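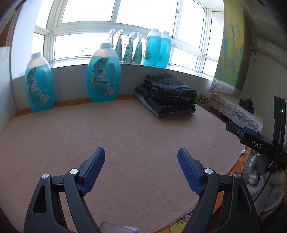 Liquid detergent bottles and stand-up refill pouches beside folded clothes in a room with a bay window.

Plutemar tenants to get laundry supplies by the bottle under 19-week scheme

Households in the Plutemar housing blocks will receive liquid detergent in bulk from this week under a supply contract between the tenants' association and Durrani, a regional wholesaler. The first deliveries were made on Mon 13 May.

The contract covers 578 apartments. Each household that signs up is allotted a set of full-size bottles at the start and refill pouches after that. Residents pay a flat charge with their rent, and the amount depends on the number of people registered at the address.

The blocks lost their shared laundry room last September, when the ground floor of the Romau building was closed for pipe replacement. Work on the drains has taken longer than planned. Most tenants now wash at home, and the association said demand for detergent in small packs had risen sharply at the two shops within walking distance.

"People were buying the smallest bottle, several times a month, at the highest price per wash," said Chinyere Fashola, who coordinates the scheme for the association. "A larger bottle costs more on the day. Spreading it over the rent takes care of that."

Storage is the main limit. Apartments in the older blocks have no utility closet, and kitchen cabinets under the sink are partly taken up by the water meter. A survey of tenants before the contract was signed found that many expected to keep supplies in a bedroom, on a windowsill or beside the bed where clean clothes are sorted and folded.

The association has issued a one-page guide on the subject. Caps should be closed fully and bottles kept upright. Pouches should stand on a flat surface and should not be stacked. Containers should be kept away from radiators and out of direct sun where possible, and homes with small children are asked to use a high shelf or a closed cabinet. Liquid from a pouch should go only into a bottle of the same product.

Durrani will deliver to the entrance of each block. Tenants who cannot carry the bottles upstairs can ask for delivery to the door, with a limit of 50 such requests per round. Empty bottles are to be rinsed and left in the marked crate at the Proltovmont Street gate.

The scheme does not include fabric softener or stain remover. Tenants may leave it at the end of any month by giving two weeks' notice in writing to the association office.

This site uses cookies to remember your settings and measure traffic. Accept all | Manage preferences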